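The last bulletin from Lokevmont

The local radio station I grew up with closed its newsroom in November. I heard the final bulletin at 6 in the evening, standing in the kitchen. It lasted four minutes and covered the bypass at Erkier, a planning row and the weather. Then the newsreader said goodnight as usual and they played a record.

I started listening in 2000, when my dad had it on in the van. You got to know the voices. They read out school closures in the snow and the football scores from Leiva, and when the river came up they stayed on air all night. 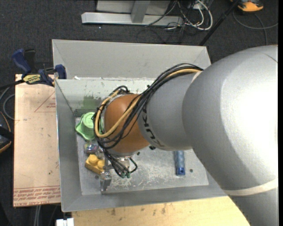 The new owners, Endex, say the news will now come from a shared desk that serves all their stations. I have listened for a fortnight. The reading is clear enough, but they got the name of our high street wrong twice, and the council meeting wasn't mentioned at all.

A petition went round and got 589 names, mine included. Endex sent everyone the same reply, thanking us for our loyalty.

I have since moved over to the weekly paper, which still has a reporter at the magistrates' court. It costs more than it did and it's thinner. I've taken out a subscription for a year and will see how it goes.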